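Club nicknames that stuck even though half the town hates them

Brideck Rugby Forum > General Chat

touchline_ted

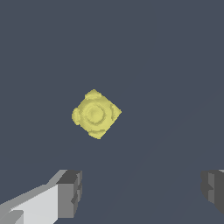
Pale yellow, four bumps, gray background.

OK so the new season booklet landed on my doormat and we are officially still the Brideck Mules. I've followed this club since I was 7 and I have never met a person who likes the name. My dad always said it came from the supporters of Jatside, who yelled it at our forwards during a cup game because they wouldn't shift off the ball. So we took an insult from our biggest rivals and sewed it on a jersey! Would you change it if you could? And to what?

prop_and_a_half
No. Leave it alone. I played nine seasons as a Mule and I've got the socks to prove it.

Also your dad's version is wrong. The mule was a real mule. It pulled the roller at the old ground before they put the parking lot in. My grandfather had a story about it getting loose during a lineout, but he had a story about everything.

lena_k
I've heard the roller one too, but only from people who drink in the clubhouse. The Jatside story is in Saeed Kazemi's club history (the green paperback, they used to sell it by the gate). He talked to some of the old players for it. Page 20 if anybody still has a copy.

prop_and_a_half
Saeed's book also says we won the 600 Cup and we lost that final by a mile. I was there, I was cold, I remember it fine.

touchline_ted
Ha, fair. I lent my copy to my brother-in-law in November and I don't think I'm getting it back.

My real gripe is the kids. My daughter plays in the under-nines and the other teams bray at them. She thinks it's hilarious, I should say. I'm the one who gets mad.

jatside_til_i_die
Visitor here. We bray because it works. Please don't change it, we have nothing else to sing – our own nickname is the Millers and you try making a noise like a miller.

lena_k
I'd change it. I know I'm outvoted. There was a time when we were just "the Hoops" and I thought that was lovely, nice and simple. Then Akbari came in as shirt sponsor, the hoops went because the logo didn't sit right on them, and that was that.

scrumcap
The Hoops is what every second club in the country gets called. At least Mules is ours.

Preltirent changed theirs to the Storm a while back and their own fans still shout the old one. You can print what you like on the tickets, people will sing what they grew up with.

lena_k
OK but nobody over there cries about it either. They got used to it. Kids joining now think it was always the Storm.

prop_and_a_half
Kids joining now think the parking lot was always a parking lot.

touchline_ted
Does anyone have a spare copy of the green book? Happy to pay, or swap for a stack of old match programs. I'll be at the home game on 28th January, usual spot by the tea hut.

scrumcap
I've got two. I'll bring you the one without the soup on it.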